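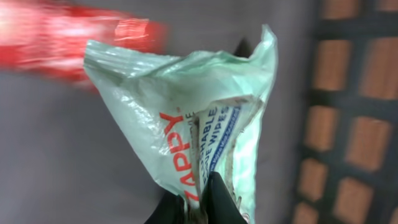 *Wrist cam, wipes package in the grasp. Green film, red ZAPPY up the front.*

**Thursday, late afternoon – grasp state estimator**

The new mask tracker finally holds on to soft packaging! I've been fighting this all week. The old version fit a rigid box to whatever was between the fingers, and on crinkly film the box would flip every few frames and drag the place pose with it. I swapped the box for a plain outline plus one "up" axis starting at the pinch point, and the planner is so much happier.

Things I tried, in order:

- Ran the 3948 saved wrist frames through the Briltex segmenter. Highlights on translucent film still punch holes in the mask. Closing with a 10 px kernel fills most of them.
- Fed the text reader rotated crops. Lettering that runs bottom to top was getting thrown away, so now it tries all four rotations and keeps the best score. ZAPPY reads fine even with the creases. FLUSHABLE loses its first letters, so I let the matcher accept partial words.
- Added a blur check per region. A fast red streak like the one top left used to get merged into the object, and now it gets its own mask and a low weight.

The Pivport planner wants a pose within 100 ms. We're at roughly 90 with the rotations on, which I'll happily take – the rotations could run at half rate if it gets tight.

Still open: the axis wobbles when the film flares out at the top. Maybe weight pixels near the fingers more? Will try on the `soft_grasp` branch tomorrow morning. Config is pushed, please don't touch `min_area` (900) until I've rerun the full set.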